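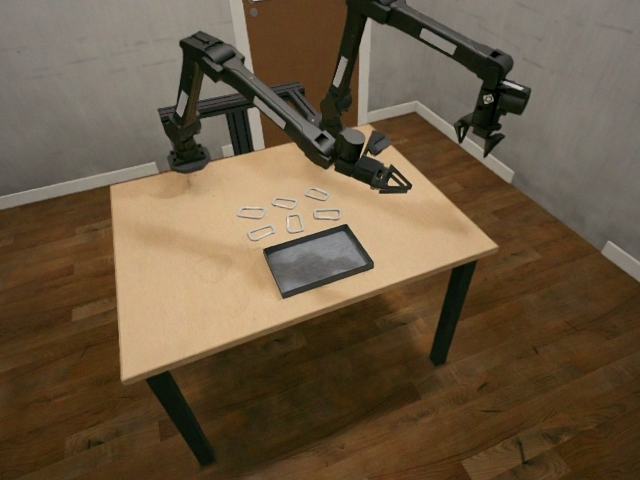
Page 1 of 3

Simulation and Data Collection > Bimanual tasks

Thread: Rings to tray in Skurnetti, how much to randomize the start

tray_and_error
Posted 17 Aug 2026

We are collecting teleop demos for a two-arm task in Skurnetti. Gray carabiner-shaped rings start on the table and go into the shallow tray. Either arm can pick. An episode ends when all the rings are in and both grippers are back over open space.

I have 171 demos recorded. I kept 100 for training and threw out most of the others for operator mistakes. The policy is the stock Negi one with no changes. It does fine on the rings that lie nearly flat across the table and poorly on any ring turned so its long axis points at the tray. It goes down with the fingers along the ring when they should be across it, and then it pushes the ring.

Start states are two loose rows with random yaw on each ring, and no two rings are allowed to touch. The tray gets a small rotation too. Lighting and floor texture are fixed.

Question is whether to record more of the same or change how the starts are drawn. Operator time is the limit. We have one person.

- Pichit Kaewmanee

mossbench
Reply #2

Before you record anything, plot the yaw of every ring at the start of every demo you kept. Random yaw in the config does not mean the kept set is even. Hard angles cause operator mistakes, you throw out the mistakes, and you end up training on the easy angles. We did this to ourselves on a peg task and lost most of a month to it.

tray_and_error
Reply #3

Plotted it. You're right. The kept set is thin between the two diagonals on the far side. The discarded ones are heavy there.

Some of those discards were ones where the ring got in eventually, after two or three tries. I could put them back.

d_aitbrahim
Reply #4

I would put them back. A retry that works is useful data. The policy is going to miss grasps whatever you do, and if it has never seen anyone back off and try again, it will sit there closed on nothing.

Driss Ait Brahim

mossbench
Reply #5

Disagree with putting them all back. A retry is good if the operator missed, opened, lifted and came in at a better angle. If the operator shoved the ring around the table until it happened to face the right way, you are teaching shoving, and the policy already does that. Watch each one and sort them.

d_aitbrahim
Reply #6

Shoving is a legitimate move with parts this thin. People do it with washers all day long. I don't see why it has to be clean.

mossbench
Reply #7

Because the contact model in Skurnetti is not good at thin parts sliding on a flat surface. You learn a push that works in that contact model and nowhere else. If it stays in sim forever, fine.

tray_and_error
Reply #8

It does not stay in sim. There is a real table with the same two arms and we want to move over in October. So I'll sort them the way mossbench says.

kelp_router
Reply #9

What cameras are you training on? If it's overhead only, I'd look there before blaming yaw. Rings that color on a light wood top don't give you much to work with, and there are soft shadows on the wood as well.

tray_and_error
Reply #10

One fixed camera across the room looking at the table and both arms, plus a wide one that looks out past the fingers of a gripper. No overhead.

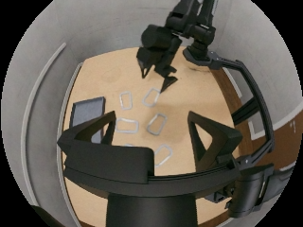 Wrist views are where I would spend the time first. I ran an ablation last week with the fixed camera only and the success rate dropped by half, so the policy leans on the close view a lot. The trouble is how much of that view the gripper takes up. With the fingers open, the black housing under the left one hides part of one ring and nearly all of another, and all you get of the second is a thin arc over the top edge. The tray is partly behind the left finger too. I can't tell from that view alone which way the hidden ring is turned, so I don't expect the policy to.

kelp_router
Reply #11

Then I think you have two problems and you are calling them both yaw. Can you split the failures? Take the episodes where it went in wrong and check whether the ring was visible to the wrist camera at the time the arm committed.

tray_and_error
Reply #12

I can do that. Skurnetti writes a segmentation mask per camera, I just haven't been saving it. I'll rerun the eval with it on. 50 rollouts, same seeds as before.

fennimore_j
Reply #13

We use the Grirklow recorder on top of Skurnetti and it has a filter for this. You set a minimum visible area per object and it flags any start that falls under it. I would not use it to drop starts, only to tag them. If you drop them, the policy never sees a hidden ring and you find out later.

Also check your chunk length. Ours was set to 100 steps by default and the arm was committed long before the wrist camera had a decent look. We went down to 16 and wrong-angle grasps became rare. It does get jerkier.

d_aitbrahim
Reply #14

16 is very short for two arms. We tried close to that at Kundeten and the arms started fighting over the same ring. One would start down, the other would start down, both would back off, repeat.

fennimore_j
Reply #15

Did your operators alternate arms or use both at once? Ours alternate. I can believe it gets ugly if they don't.

d_aitbrahim
Reply #16

Both at once. Fair point, that could be the difference.

tray_and_error
Reply #17

Ours uses mostly the near arm and brings in the far one when a ring is closer to it. There is no written rule. I should write one before the next batch.

Results from the rerun. Failures do split. The larger group is rings that were mostly hidden from the wrist view when the arm started down. The rest are plain bad angle with the ring in full view, and those line up with the gap in the yaw plot.

mossbench
Reply #18

So the sorting helps with the smaller group and does nothing for the larger one. For the larger group, have the operator pull back and look before going down. Make it part of the demo. It costs a second or two per pick.

kelp_router
Reply #19

Or move the camera mount. Cheaper than retraining a person.

tray_and_error
Reply #20

The mount on the real arms is already machined, so I'd like to leave it alone. I'll record 50 with the look-first rule, arms alternating, starts drawn to fill the yaw gap, and tags on the hidden ones. Chunk length stays as it is for the first run so I'm only changing the data. Will post numbers when the training is done.

fennimore_j
Reply #21

Save the masks this time.

Go to page: 1 2 3 Next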